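Speaker notes: Glass plates from the Zestville studio

5 min read

Start with the lights down and leave the first plate up for a good ten seconds before saying anything. People need time to look!

Welcome, thanks to the library for having us. I'm going to talk about a box of glass negatives that sat under a staircase in Zestville for most of a century, and about the studio they came from. I've been living with these plates since September and I still get a thrill every time I pull another one out of its sleeve.

The studio was called Bauerfeind, after the family who ran it. It did weddings, babies, football teams, prize bulls. The box holds 273 plates, nearly all half-plate size, and the studio's day book survives alongside it (wonderful luck). The highest number written in the day book is 833, so plenty is still missing. If anyone here has a grandparent's portrait with a pencilled number on the back, please come and see me at the end.

Next: dry plates, keep it short. Gelatin and silver salts on glass, bought ready-made in a box, exposed, developed later. Photographers before that had to coat a plate and use it while it was still damp, which meant hauling a dark tent around. Dry plates let a country studio go out to a farm for the day and come home with a dozen pictures.

Pause for the colour question, because somebody always asks. Early plates saw blue very well and red hardly at all. So red hair goes dark, freckles jump out, a blue sky turns blank white. Show the bride with the "black" roses. The day book says they were red, and I love that somebody bothered to write it down.

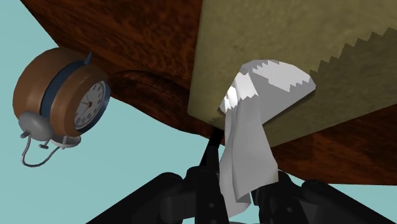
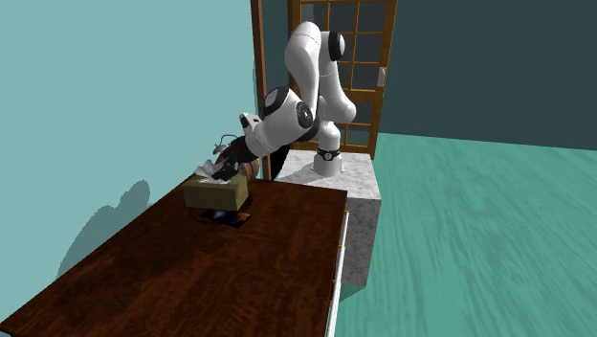

Now plate 431, my favourite. Three sisters on a verandah, and the youngest has moved her head. You can follow the blur from left to right like a little gust of wind. The day book just says "again Thursday, no charge". We haven't found the second sitting and I half hope we never do.

Slow down for this part. Retouching. Tilt the glass under a lamp and there are tiny pencil strokes on the emulsion side, softening wrinkles and filling in a thin eyebrow. Jannik Kuhlmann, who scanned the lot, spotted them on 21 plates — all of them portraits of women over forty, make of that what you will.

Handling, for anyone with plates at home. Hold them by the edges. Gloves if you have them. Store them upright on the long side, each in its own paper sleeve, never stacked flat. Don't wash them, and don't peel off the old tape yourself. A phone held above a light box makes a perfectly good first copy.

If there's time, the street views. Look for the awning outside the draper's and the dog that turns up in four separate pictures.

Questions, then lights up. Two plates are on the side table in their trays, so remind everyone to leave their cups at the back.

Related
Reading a studio day book
The Gomatum cabinet cards
Why old skies are white
Fisitz family albums: a first look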